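**Ticket 228 — Orange sheets won't hold a fold (table work, colored paper)**

Opened by: Abundio Medrano
Assigned to: Cirilo Lozano
Opened: September 2019
Status: closed, one follow-up open

**Problem as reported**

Orange sheets from the new Bondmont pack spring open after folding. The crease looks fine while you're pressing on it, then the top layer lifts and slides over by the time you reach for the next sheet. Pink and teal from the older packs fold normally. I need the orange for the covers of the Cuautle song booklets, and the back layer keeps ending up wider than the front. Stapled that way they look sloppy.

Tried so far:

- Folded with a fingernail instead of the side of the hand. Sharper crease, still opened.
- Folded two sheets together. Worse.
- Left a folded sheet under the Starkska dictionary overnight. Flat in the morning, but the edges were still off, so the weight only fixed the mistake in place.

Abundio

**Reply, Cirilo**

Two separate problems, I think. Springing open is usually grain. Edges not meeting is usually the sheet moving while you crease it. Please check these before we send the pack back:

1. Bend a sheet gently the long way and then the short way, without creasing. Tell me which one resists more.
2. Which part of the table are you working on? If it's the glossy end near the rail, move.
3. Is the pack cut square? Hold two sheets back to back, flip one over, and see if the corners still agree.

**Update, Abundio**

1. Resists more when bent the short way, across the middle. That's the fold I need.
2. Yes, the glossy end. The other end has the Trunthorpe trimmer on it.
3. Corners agree. The pack is square.

Orange paper at the table:

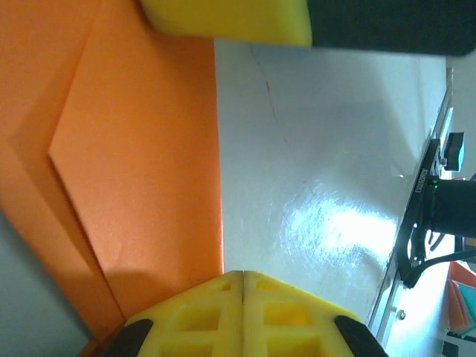
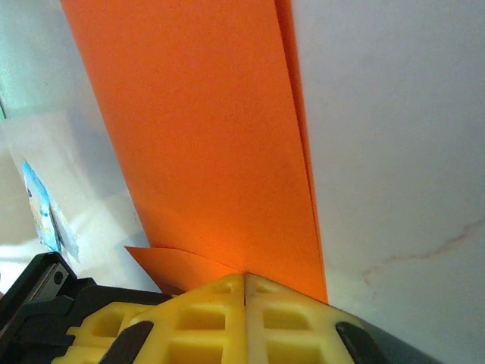
I also tried a wet sponge along the fold line on one sheet. Don't do that. The color came off on my fingers and the sheet cockled.

**Reply, Cirilo**

Thanks, that answers most of it. You're folding against the grain. The older packs must have been cut the other way, so you never had to think about it. Bondmont sells this color in both directions and the label on the end of the pack should say long or short. Ours will be long.

The white top is a separate matter. It's slick, and a single sheet will creep on it under hand pressure no matter how careful you are. There's also the thin crack that runs diagonally across it. Keep the fold line off that. If you burnish over a crack you can pick up a faint second line next to your crease, and on a solid color it shows.

Try this:

1. Put the green cutting mat down, matte side up.
2. Score the center line first with the bone folder and the steel ruler. One pass, light. Two passes will break the surface of the paper.
3. Fold away from the groove, so the ridge ends up on the inside.
4. Line up the two short edges and hold them before you press anything.
5. Press from the middle of the fold out to each end.
6. Stack under a board, folds alternating left and right.

Do 5 sheets and write back.

**Update, Abundio**

Did 5. Four came out right. On the other one I scored off center and the back layer sticks out along the side, same as before, so that one is my fault and not the paper's.

They stay shut now. Not completely flat, but a staple will take care of that. Scoring slows things down more than I'd like. Is there a jig for this? I have 900 covers to get through.

**Reply, Cirilo**

There was one. Two strips of mat board glued to a base, with a notch at each end for the ruler. It was on the shelf with the Trunthorpe blades the last time I saw it. If it's gone, a new one is easy to make — use an unfolded sheet as the pattern and leave a hair of clearance or the paper will buckle going in.

For the rest of the job, don't score singles. Do 4 at a time for the trimming if you need to trim, but score and fold one by one. The groove doesn't carry through to the lower sheets well enough.

**Update, Abundio**

Found the jig. One strip had come loose, reglued it. Covers are going faster and the edges meet. I checked the end of the pack and it does say long grain, in very small type, under the bar code.

The sheets with bad folds I cut down for notepaper. The sponge one went in the bin.

**Resolution**

Paper is fine, no return needed. Score before folding, use the mat and the jig at that end of the table. Reorder this color as short grain.

**Follow-up**

Crack in the tabletop. Cirilo to ask whether it can be filled or if we just cover that end permanently. Left open until he hears back.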